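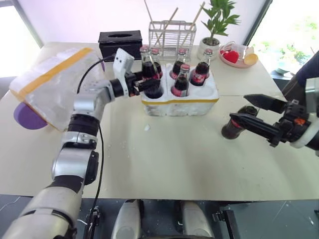
November, late evening

Seventeenth day without a fizzy drink. I've kept to it apart from the half glass at Xóchitl's leaving do, and I am counting that as a slip and carrying on.

Woke before six with the headache again, though it was lighter than last week's. The first five days were bad. I had a band of pain behind the eyes from mid-morning until I went to bed, and I was short with everybody. Ho-yin Shih said at my check-up that it would be the caffeine and that it would go, and it mostly has. He was more bothered about my teeth. There are two places on the lower left where the enamel has gone thin, and he showed me both on the screen. I had never looked at the inside of my own mouth at that size and would not choose to again. He asked what I drank in a day. I said one or two bottles. He waited, and I said four.

Porridge for breakfast, then the bus. I got off two stops early at the bottom of Barrera Road and walked the rest, which I've done every morning this week except when it was hailing. 3,176 steps by the time I sat down at my desk, according to the phone. I don't know if that's good. Kipchumba does more than that before he has put his shoes on properly, he paces when he's on the telephone.

Work was slow. The Zekier order is still held up over the wrong hinges and I spent most of the morning writing the same email to three different people. At eleven I wanted a cola very badly. It isn't thirst. I have worked out that it comes at eleven, at three, and when I get in and put my bag down, and that each of those is really a wish to stop doing whatever I'm doing. At eleven I used to walk to the machine on the ground floor, stand there, choose the same thing I always chose and walk back up. So today I walked down, stood by the machine, and walked back up. Felt foolish. Isauro saw me and asked if it had swallowed my money. I said yes, as it was easier, and then he insisted on giving me a pound.

I owe Isauro a pound.

Lunch was the lentil soup from the freezer, the batch with too much cumin. One more tub of it left.

Read for half an hour in the afternoon when I should have been doing the stock sheets. It's the library book about the history of soft drinks, which Nayeli thinks is a strange thing for me to borrow just now. I'm on page 172. I find it helps. The early chapters are all chemists' shops and people trying to copy spring water. For a long while it was sold as something that did you good — the fizz was supposed to settle the stomach, and then they added bitter roots and barks, and the sugar went in to cover the taste of the roots. After a time the roots went and the sugar stayed. There's a good chapter on stoppers. I had not known how much trouble people had keeping the gas in. Corks blew out, so the bottles were made with round bottoms so that they had to be laid on their sides, which kept the cork wet and swollen. Then came the marble in the neck, which my grandfather used to talk about. He and his brothers smashed the bottles to get at the marbles, and the shopkeeper lost his deposit on every one. 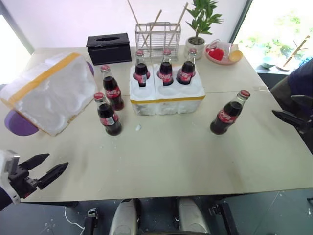 I keep thinking about the deposits. When I was seven or eight we still had the lorry, though it was on its last legs. It came up our road once a week and you put the empties out in the crate and he took them and left full ones. My mother had lemonade and a bottle of the red stuff, and we had one glass each with dinner on the day it came and one the day after, and after that there wasn't any until the lorry again. I don't remember minding. It was a treat and it ran out. What changed was the big shop opening and the plastic bottles, and my father deciding they were cheaper, and by the time I was at secondary school there was always a bottle open in the fridge door. I never decided to drink it every day. It was in the fridge.

Glass does taste better, I still think so, and I haven't been able to find out from the book whether there is anything in it. The writer says people have always said so. It may only be that it's colder, or that you hold it differently. I would like there to be a proper reason.

Three o'clock was all right. I had a mug of peppermint tea, which I don't like, and an apple.

Met Kipchumba at the baths after work. He is training for something in the spring and does 100 lengths without seeming to think about it. I did fourteen, with a rest at each end after the first eight. He says I hold my breath and that is why I'm tired. I told him I hold my breath because there is water there. He gave me a drill where you hum under the surface, so I hummed up and down the slow lane for a quarter of an hour, and a woman in a flowered cap asked if I was feeling ill. My shoulders ache tonight but in a decent way.

The machine in the baths has been moved right beside the changing room door. You come out with chlorine in your throat and there it is, lit up. I bought water. One pound eighty for water. Kipchumba said there was a tap, and there was, behind the door to the spectators' gallery, so I filled my bottle from that as well and walked home with two lots of water.

Nayeli had made rice and the green beans with garlic. She's not having fizzy drinks in the flat while I'm doing this, which I didn't ask for. She says she can have one at work if she wants it. We talked about Xóchitl, who has got to Leeds and hates her kitchen. There's a cupboard that can't be opened if the oven door is down. She's coming back for her bicycle before Christmas and will need the settee. Nayeli wants to get rid of the settee before then and buy a different one, and there's a grey one at Sekemus she has been to sit on twice. I said I would go and sit on it. I'm not against it, I only think ours has a few years left in it if we did something about the springs.

Did the sums after dinner, as I'd been meaning to. Four bottles a day at machine prices, five days a week, and the supermarket ones at weekends. I won't write the total here. Nayeli looked over my shoulder and said, well, there's your settee.

Then I sat down to write the piece for the newsletter, which was due last week. They want 2,000 words on the history of the Rulano bottling works, the old brick building down by the canal that is being turned into flats. I said I'd do it before I gave up cola and it has been an odd thing to be working on. I've got the easy part done, when it was built and who built it. There was a well in the yard and they drew from that until the council stopped them. They made ginger beer, dandelion and burdock, cream soda, and a cola of their own for six years which by every account was horrible. What I haven't got is anyone who worked there. There was a Mrs Dunne who washed bottles as a girl and she would have been the person to ask, but she died in the summer. Her daughter has said I can come and look at a box of papers. I should have rung in the spring when I first thought of it.

Wrote four hundred words and took out half of them. The paragraph about the wash house is good. Girls of fourteen standing on boards over a wet floor, with wire brushes on a spindle, and gloves if they brought their own. The broken ones went in a bin and were weighed at the end of the week and something was stopped from everyone's wages, whoever had done it. I got that from a letter in the library's local box, unsigned, so I've put "one former worker remembered".

Must ask at the library whether I can keep the book another fortnight. Must ring Mrs Dunne's daughter. Isauro's pound. Hinges.

Twenty to twelve now. Teeth done twice, with the special paste, which tastes of chalk and you aren't supposed to rinse. I had a dream last night that I was in my mother's kitchen drinking straight from the bottle in front of the fridge and I woke up cross with myself, and it took a moment to remember that I hadn't. Window's rattling. I'll fold a bit of card into it and go to bed.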